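Evaluation diary, Trilteo hand-held gripper kit
2021-07-02
Reading time: 2 minutes

The second week of the trial began with the household set. Koker, the supplier, has asked that we report on ordinary domestic articles before moving to its own test blocks, and the office has agreed to this order of work. The kit on loan comprises the paired grippers, the charging case and a licence for the recording software for 500 sessions.

Small hair accessories remain the most useful articles for our purpose. They are light, they differ greatly in shape, and the operator must choose where to close the fingers. Darius Matei took the morning session and noted that the handles suit a medium hand - a larger one may find the trigger close. His remark has been entered on the comfort sheet.
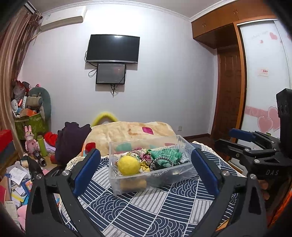 Clear box with ball and hair accessories, between the blue finger pads.

The log stood at 657 entries when we stopped for lunch and at 807 by the close of the day. The software asked for recalibration twice during the afternoon. The manual supplied by Koker covers the procedure on page 9, although the wording is difficult to follow and ought to be revised before the kit is offered for general sale.

On price, the quotation received in June does not include spare pads. A written answer has been requested. The rival offer from Fulix includes them, but its delivery terms are less favourable and no loan set was made available to us.

Rizvi will receive the interim report on both offers. The comfort sheet is to be attached, together with the two calibration records - the second still lacks a signature.

Comments (3)

P. Lowe: Are the pads sold singly or only in pairs?

Marten: We found the same page of the manual hard going. The index is no better.

K. Dale: Please post the answer on spares when it comes.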